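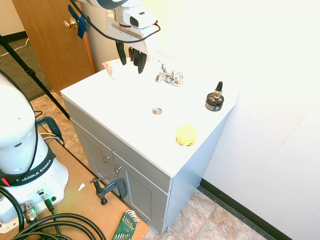
Bancada branca com torneira cromada.

Como arrumar e limpar a bancada do lavatório em 14 minutos

Guia rápido, para quem tem visitas a chegar e o móvel da casa de banho cheio de tralha. Serve para qualquer lavatório pequeno, com armário por baixo.

O que é preciso
Um pano de microfibra, outro seco, detergente neutro, uma escova de dentes velha. Eu uso o neutro da Planora, mas qualquer um dá.

1. Tirar tudo de cima. Tudo mesmo, frascos, boiões, o que estiver amachucado lá no canto. Pousar numa toalha no chão. Limpar à volta das coisas não vale, fica sempre a marca.

2. Separar. O que se usa todos os dias volta para cima, máximo 3 coisas. O resto vai para o armário ou para o lixo. Boiões com tampa: ver a validade no rótulo antes de guardar (os cremes abertos duram uns 6 meses, depende da marca).

3. Detergente no pano húmido, nunca direto na bancada. Passar de trás para a frente. Nos rebordos arredondados ir com calma, a sujidade acumula-se por baixo e nao se vê.

4. Torneira. Escova na base, a toda a volta, depois por baixo da alavanca. Nada de esfregão verde no cromado!! Risca e já não sai. Calcário teimoso: vinagre diluído, 3 minutos, passar por água.

5. Ralo. Escova no aro de metal, tirar cabelos, água quente.

6. Portas do armário. Quase toda a gente se esquece. Nas almofadas rebaixadas junta-se pó nos cantos, um cotonete resolve. Puxadores com o pano seco.

7. Secar tudo, torneira incluida. Só depois repor as coisas. Frascos altos atrás, boiões baixos à frente.

Dica do leitor Hazem Ezzat: um tabuleiro pequeno debaixo dos frascos, levanta-se tudo de uma vez na próxima limpeza. Experimentei em setembro e ficou.

Bancada de pedra natural: saltar o vinagre.

Atualizado a 26 de dezembro de 2019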